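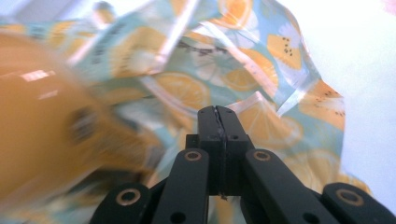
Crumpled printed fabric with a fruit-slice pattern.

Portela 150 garment steamer: long-term review

The Portela 150 is a corded handheld steamer sold for household fabrics: shirts, quilt covers, curtains and cushion covers. I bought mine at full price from Latholm and have used it most weeks since. It replaced a Brilberg iron that had started leaving mineral marks on pale cotton.

Specifications
Tank capacity: 150 mL
Empty weight: 815 g
Cord length: 2 m
Steam settings: 2
Supplied accessories: fabric brush, measuring cup, door hook

Heating and output
The unit heats in 115 seconds from cold tap water, measured from switch-on to the ready light. On the low setting the steam is even across the head. On high the lower row of vents spits for the first few seconds, so the head should be aimed away from the fabric until the flow settles. Continuous use on high empties the tank before a double quilt cover is done. Refilling means unplugging, unclipping the tank and pouring through a narrow neck, and the measuring cup has a poor lip.

Results by fabric
Printed cotton responds well if it is hung and pulled taut with the free hand. Colours on reactive-dyed prints were unaffected. Pigment prints, where the design sits on the surface, should be steamed from the reverse with the brush removed. Polyester blends release creases on low in a single pass. Linen is the weak point. The 150 relaxes linen without flattening it, and anyone who wants a sharp pleat or a crisp collar will still need an iron and board.

Rayon needs care. One blouse shrank slightly at the hem on high. The manual gives it a single line, under "delicates".

Build
The handle is comfortable in either hand, although the trigger lock is stiff and sits too far forward for short fingers. The tank seal has not leaked upright. Tilted past horizontal it drips, a problem when working on upholstery. The cord exits at the base through a fixed grommet; the older Vakex I used before had a swivel, and I miss it.

Descaling is done with diluted white vinegar, followed by two tanks of clean water. Áine Doherty at Latholm's service counter recommended doing this monthly in hard water areas. Replacement tanks are stocked, but heads are not.

Verdict
Suitable for prints, blends and curtains in place. Unsuitable as the only pressing tool in a household that wears linen. The tank is too small for bedding.

Rating: 7/10
Cillian Hegarty, April 2020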